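Wendano Kitchen
Task planning and simulation software for arms that work on a countertop

If you have ever spent a whole afternoon teaching an arm to pick up one bottle, and then had to start over when somebody slid the bottle a hand's width to the left, Wendano is for you. We wrote it at Sollent after doing exactly that far too many times ourselves (the very first version was a script we were a little embarrassed to show people!), and it has grown into a full planning package with its own simulator, a grasp library and a scene editor you can learn before lunch.

You begin with a counter. Drag in the things you want on it, choose where each one is allowed to wander, and Wendano will lay out as many different versions of that kitchen as you care to run. The base license comes with 111 household objects, from jars, cans and squeeze bottles to kettles, bowls and microwaves, all with sensible weights and grip points already filled in.

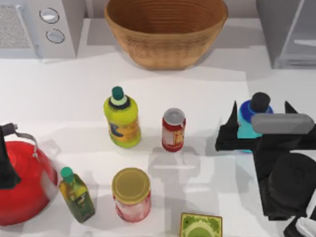
Crowded counters are where the planner really earns its keep. It looks at everything standing near the target, works out which approaches leave room for both fingers and the wrist, and hands you the 3 best ones with a plain score next to each, so you can see why it likes one more than another. If you don't agree, drag the path where you want it and the planner will smooth out the rest around your change. We use that feature every day and would be lost without it.

Running a batch is one button. Most of our users start with 100 layouts overnight and read the report with their morning coffee, and any run that failed can be reopened at the very moment it went wrong.

Also in the package:
Csizmadia grasp editor, for adding your own grippers and objects
Grastelska log viewer, with side-by-side playback
Python and C++ interfaces
Email support for 3 seats

Updates are free through December. Write to us for a trial key, and do tell us what's on your counter!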